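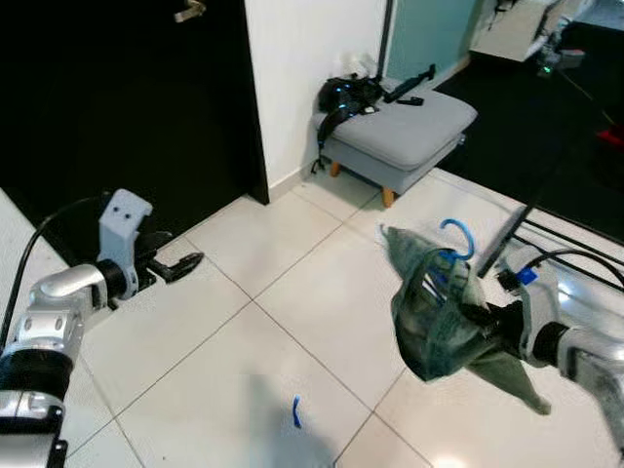 # 5장. 대학의 돈은 누가 정하는가: 등록금과 예산 심의

제가 대학 행정을 처음 공부하던 시절에 제일 싫어한 과목이 재정이었어요. 표는 끝이 없고, 용어는 죄다 비슷비슷하고(경상비, 경비, 경상경비… 대체 왜!), 교수님은 첫 시간부터 결산서를 한 뭉치 나눠 주셨거든요. 그런데 막상 학교에서 일을 해 보니 사람들이 목소리를 높이는 자리는 거의 다 예산 이야기를 하는 자리였습니다. 학과 통폐합도, 도서관 야간 개방도, 셔틀버스 노선도 결국 어느 항목에 얼마를 넣느냐로 돌아오더라고요.

앞 장에서 우리는 총장과 이사회, 교수회의 권한이 어떻게 나뉘는지 살펴봤습니다. 그때 그린 권한 관계도를 옆에 펴 두고 읽으시면 좋겠어요. 이번 장에 나오는 기구들이 거의 다 그 그림 안에 있습니다.

## 5.1 카르데나스 대학의 봄

이 장에서 계속 따라갈 사례는 카르데나스(Cárdenas) 대학의 2024학년도 예산입니다. 학생 수가 그리 많지 않은 사립대학이고, 수입에서 등록금이 차지하는 몫이 무척 커요. 입학생이 조금만 줄어도 바로 다음 학기 살림이 흔들리는 구조죠.

3월에 재무처장 프레디 무뇨스가 등록금을 5퍼센트 올리는 안을 내놓았습니다. 근거 자료가 무려 100쪽이었는데, 저도 그걸 다 읽었습니다. 기숙사 보일러 교체 비용이 두 군데에 다른 금액으로 적혀 있는 걸 발견하고 혼자 좋아했던 기억이 나네요. (나중에 보니 하나는 설치비를 포함한 금액이었어요.)

학생 대표 나옐리 비야로보스는 인상 자체보다 순서를 문제 삼았습니다. 심의 회의가 열리기도 전에 인상된 금액으로 고지서 시안이 만들어져 있었다는 거예요. 이 지적은 꼭 기억해 두세요. 5.4절에서 심의와 의결의 차이를 다룰 때 다시 꺼낼 겁니다.

반면 교수회 쪽의 마르셀리누 노게이라는 지출 항목을 파고들었습니다. 학교가 학사관리 시스템 플랄라(Plala)의 사용 계약을 갱신하려던 참이었는데, 계약 기간이 길고 중간에 해지하면 위약금이 컸거든요. 강의실 보수비는 깎으면서 이 계약은 왜 그대로 두느냐, 그게 질문이었어요.

회의록을 읽다 보면 세 사람이 서로 다른 언어로 말하는 것 같은 순간이 많습니다. 무뇨스는 수지 균형을, 비야로보스는 절차를, 노게이라는 우선순위를 이야기하고 있었으니까요. 저는 수업에서 이 회의록을 나눠 주고 각자 발언에 색을 칠해 보라고 합니다. 한번 해 보세요, 꽤 재미있어요!

## 5.2 이 장에서 다룰 것

먼저 대학 예산서를 읽는 법부터 시작합니다. 수입 쪽은 등록금, 기부금, 보조금, 이월금 순으로 보고, 지출 쪽은 인건비에서 출발할 거예요. 인건비는 한번 정해지면 줄이기가 정말 어려워서, 나머지 항목을 읽기 전에 이걸 빼고 남는 돈이 얼마인지 알아 두는 편이 편합니다.

그다음에는 심의 기구의 구성을 봅니다. 카르데나스 대학의 경우 위원이 14명이고 의장은 외부 인사인 욜란다 론도뇨가 맡았습니다. 학생 위원의 자리를 몇 개로 할 것인지는 학교마다 다르고, 바로 그 숫자 때문에 다투는 학교도 많지요.

마지막 절에서는 인상안이 수정되어 이사회로 올라가는 과정을 따라갑니다. 결과를 미리 찾아보고 싶으시겠지만 조금만 참아 주세요. 결말을 알고 읽으면 중간의 발언들이 전부 뻔해 보이는데, 당시 회의장 분위기는 전혀 그렇지 않았답니다.

## 5.3 읽기 전에 알아 둘 말

**경상수입**은 해마다 되풀이해서 들어오는 돈입니다. 등록금이 대표적이에요. 동문 한 분이 큰돈을 한 번 기부했다면 그건 여기에 넣지 않습니다.

**이월금**은 지난 회계연도에 쓰지 않고 넘어온 돈인데, 다 같은 이월금이 아닙니다. 쓸 곳이 이미 정해진 돈과 자유롭게 쓸 수 있는 돈이 섞여 있어요. 학생회 성명서와 재무처 설명자료의 액수가 서로 안 맞을 때는 이 둘을 어떻게 합쳤는지부터 확인하시면 됩니다.

**심의**는 안건을 살펴보고 의견을 내는 일, **의결**은 결정하는 일입니다. 저는 신입 직원 때 이 둘을 섞어 쓴 보고서를 올렸다가 상사였던 울리세스 아파사 선생님께 빨간 줄이 가득한 원고를 돌려받았어요. 그 원고, 아직도 서랍에 있습니다.

## 생각해 볼 거리

여러분이 다니는(또는 다녔던) 학교의 예산서를 한번 찾아보세요. 학교 홈페이지 어디쯤에 있었는지, 찾는 데 얼마나 걸렸는지도 같이 적어 오시면 좋습니다. 그리고 지난해보다 가장 많이 늘어난 항목 하나를 골라, 그 증액을 누가 처음 제안했는지 회의록에서 추적해 보세요. 회의록이 공개되어 있지 않다면 어느 부서에 요청해야 하는지까지만 알아 오셔도 됩니다.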